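**Projeto Irnero – comparação de pinças e câmaras em simulação**
Relatório intercalar para a Stojanovska, referente ao período até ao fim de maio
Preparado por Katia Greco, com contributos de Arben Angelovski e Doina Hodžić

## 1. Ponto de situação

O trabalho previsto para este período era escolher a configuração de pinça e de câmaras que passa à fase de ensaios físicos em Hirkgate. A comparação em simulação está concluída para duas pinças paralelas e parcialmente feita para as câmaras. Os ensaios físicos ainda não começaram.

Mantivemos o braço Franka Emika em todas as séries, com a base fixa num tampo ao lado da zona de trabalho. Só mudaram os dedos da pinça, a posição das câmaras e os parâmetros do controlador. O Arben reescreveu o gerador de ambientes, que agora permite trocar a mobília e os objetos sem recalibrar o braço.

## 2. Comparação das pinças

O plano inicial previa 1000 tentativas de preensão. Executámos 695. A diferença explica-se pelas duas semanas em que o servidor de Purnusbridge esteve indisponível e pela decisão de repetir a primeira série, que tinha o atrito dos dedos mal definido.

O ambiente de quarto foi o que deu mais informação. A cama obriga a pinça a trabalhar perto de uma superfície que não é plana, e os objetos têm formas muito diferentes: um livro pousado no lençol, uma almofada, uma bola de basquetebol, uma peça escura e alongada que tem de ser agarrada de través.

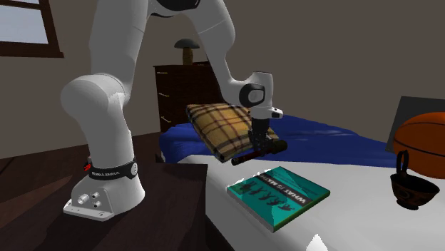 Os dedos estreitos (configuração A) comportaram-se melhor com objetos finos e com os que ficam encostados a outros. Os dedos largos (configuração B) seguraram melhor os objetos pesados, mas tocaram mais vezes na superfície de apoio durante a aproximação. Das tentativas executadas, 42 foram interrompidas pelo limite de força do controlador, quase todas com a configuração B.

A Doina testou também uma aproximação mais lenta nos últimos centímetros. Reduziu os contactos indesejados nas duas configurações e aumentou o tempo de ciclo. Propomos mantê-la para já e rever o valor quando houver dados físicos.

## 3. Câmaras

Comparámos uma vista geral, que apanha o braço e a cama, com vistas próximas da pinça. A vista geral chega para planear a aproximação. Para confirmar a preensão é insuficiente, porque o pulso do robô tapa parte dos objetos em muitas poses.

As vistas próximas mostram bem a inclinação do objeto em relação aos dedos. O livro de capa azul-esverdeada, com o título «WHAT IS MATH?», tem sido útil como referência: o texto e a faixa preta da capa permitem estimar a orientação mesmo quando um dedo cobre parte do subtítulo. O Nikola Kneževič está a preparar um segundo conjunto de objetos sem texto, para verificar se a estimativa se mantém.

Encontrámos ainda um problema de renderização nas vistas próximas. Surgem manchas brancas de contorno serrilhado nas superfícies claras, que o módulo de segmentação por vezes trata como objetos. O Arben abriu um registo do problema e está a testar outra configuração de iluminação.

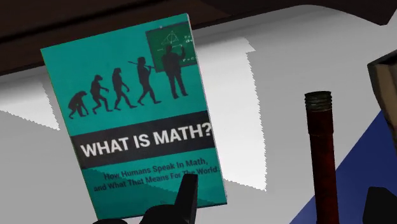

## 4. Desvios e riscos

- A série da configuração B com objetos flexíveis não foi feita. Passa para o próximo período.
- A licença do controlador alternativo chegou tarde e só foi possível instalá-lo, sem medições.
- Se o problema das manchas não ficar resolvido, as vistas próximas terão de ser filtradas à mão, o que atrasa a comparação das câmaras.

## 5. Próximo período

1. Completar as tentativas em falta, começando pelos objetos flexíveis.
2. Medir o controlador alternativo nas mesmas condições do atual.
3. Montar a configuração A em Hirkgate. A Henrike Kröger confirmou o acesso à bancada.
4. Entregar o quadro comparativo das câmaras.

Não pedimos reforço de verba. Pedimos autorização para transferir para horas de cálculo o montante reservado a deslocações que não foi gasto. Agradecemos resposta até sexta-feira, para podermos reservar o servidor.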